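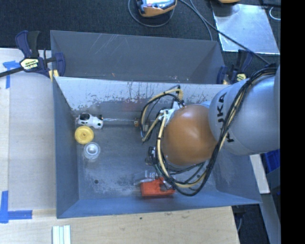 Figure 2. Open metal bin with mixed household and toy items on the bin floor.

3.2 Composition and arrangement of the mixed small-goods stream

The study concerns small rigid and semi-rigid goods that reach a sorting room without their original packaging. Such goods are usually recorded by weight alone, under a heading such as "mixed plastics" or "toys and sundries", and the record says little about what a bin contains at any given moment. The present section sets out the vocabulary used for the contents of the bins and the conditions under which the contents were recorded. The results are given in Section 4.

Bins of the type shown in Figure 2 were used throughout. They are blue-grey metal containers, open at the top, and the interiors are worn. Wear was not treated as a variable. It does, however, affect how easily small items are told apart from the floor of the bin, and for this reason the bins were not repainted between the pilot work in July and the main series. Clear items in particular are easily passed over against a worn surface, and a second reading of each record was made with these items in mind.

The stock was drawn from the returns room at Skino and from a smaller intake at Ambrose. In total 1,709 items were entered in the register. Of these, 485 were classed as toys or parts of toys, and the remainder as kitchen goods, containers, lids, stationery and fittings. Items in textile or paper were set aside before registration. The register was closed on 9/26/24 and no item was added after that point.

Each item was given one primary class and, where needed, one form class. The primary class states what the item was made to be: animal figure, container, lid, tool, fitting and so on. The form class describes its outline only, and takes one of the values disc, ring, block, tube, sheet or irregular. The two are kept apart since many items in a mixed stream cannot be given a primary class with any confidence. The round yellow item in Figure 2, which has a raised rim and a small hub at its centre, is a case in point. It was entered as a disc, with the primary class left open. The clear round item next to it, which carries concentric rings and a whitish circular centre, may be a container or a lid, and was entered under the joint heading "container or lid". The joint heading was retained in the analysis. An earlier version of the scheme, applied in the pilot, required the reader to choose between the two, and the choices made by different readers could not be reconciled.

Animal figures gave less trouble. The small white figure with black patches was placed in the class "animal figure" by both readers. Species was not recorded. Ferrand (pilot notes) had proposed a species field, but for figures lying on their sides, or with the head partly hidden, the entries were judged too uncertain to be of use. Colour was recorded as a ground colour followed by any marking colour, so that the figure reads "white, black".

Blocky items with openings form the third group of interest. The red-orange plastic object near the front wall of the bin belongs here. Its form class is block, with the qualifier "open", which is used wherever an opening is visible on at least one side. No attempt was made to infer use from the shape of an opening. Red, orange and red-orange are treated as a single colour value. Readers using the Vimum colour card separated them inconsistently, and the distinction had no bearing on the later stages of sorting.

3.2.1 Grouping and position

Items do not spread evenly over a bin floor. They gather at walls and ends, and the middle of the floor may carry little. A group was defined as any set of items in which each lies within one hand's breadth of at least one other member. Under this definition the patched animal figure, the yellow disc and the clear container or lid near the left end of the bin in Figure 2 form one group. The red-orange object near the front wall lies outside it and is entered as single.

Position was recorded against the nearest wall or end: back, front, left or right. Where an item lay close to two of these, both were entered. Distances were not measured. The use of walls as reference lines follows the practice of the Sistico handling sheets, with the difference that the sheets take the corner as the starting point and the present scheme does not.

Thin strips, slivers and shiny lines along the foot of a wall were entered under "residue or edge" unless a reader could identify them as separate items. The heading is deliberately wide. It takes in loose trim, offcuts and features of the bin itself, and its contents were left out of all item totals. Small brownish pieces lying at the foot of a wall were treated in the same way where their nature could not be settled.

3.2.2 Reading procedure

Two readers worked through the records independently, using the printed class list and a blank plan of the bin. Disagreements were marked and passed to Stougaard, who entered the final value. Disagreement in the primary class remained for 46 items after the second reading. Most were round and flat, and many were clear or pale. These items were kept in the register with the primary class open and are reported separately in Table 4.

Items partly hidden by other things were entered only for the features that could be seen. A reader was not permitted to complete an outline from memory of an earlier record, even where the same item was known to have been registered before. This rule lowers the number of full entries but keeps each record independent of the others, as the comparison in Section 4.1 requires.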